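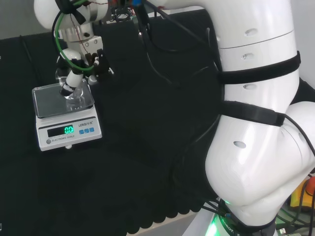 Suvthorpe bench said to tare with the glass on, every time, and to stop trusting the tare weights pencilled in the back of the old book. Fair enough. I checked three of those numbers on Sunday and two were out by more than a gram, so I've ruled a line through the whole page.

November, 2 pm start.

Scale work for the Holmgren batch. The small LENQI scale gets used for the rough portions only. Anything that goes on the report still gets done on the balance in the other room.

Levelled it first. The black mat is soft and the feet settle into it, so give it a few minutes before zeroing. I tried a ceramic tile under it last week and the tile rocked, so back to the mat for now.

Check weight on the centre of the pan, then on each corner. Centre was fine. The back left corner reads a little low, same as last month. Put things in the middle.

Flask tare came up as 132 g. Wrote that on a bit of tape and then took the tape off again, as the tape has weight too. The number is in this book and nowhere else.

Portions are meant to be 25 g each. Did 11 of them. First two were over, poured too fast. After that I went to the long spoon for the last bit and they all came in close enough. Number six I knocked with my sleeve and had to do again. The spilled portion went in the waste jar, labelled, lot 2554.

Drift: left the empty pan for the length of a cup of tea and it still said 0.0 when I got back. With the fan heater on it wanders. Heater stays off while weighing, even if it's cold in here.

Question for whoever reads this before I do. The Mero method says to wait for the reading to settle but gives no time. I have been counting to ten. If Nirnent use something else we should match them, otherwise the two sets won't compare.

To do:
New batteries, the spare pair in the drawer is flat.
Wipe the pan with the grey cloth, not the paper towel, it leaves fluff.
Find the lid for the long spoon tin.
Redo the corner check after the scale has been moved.

Packed up at 4:40. Portions are on the second shelf, covered.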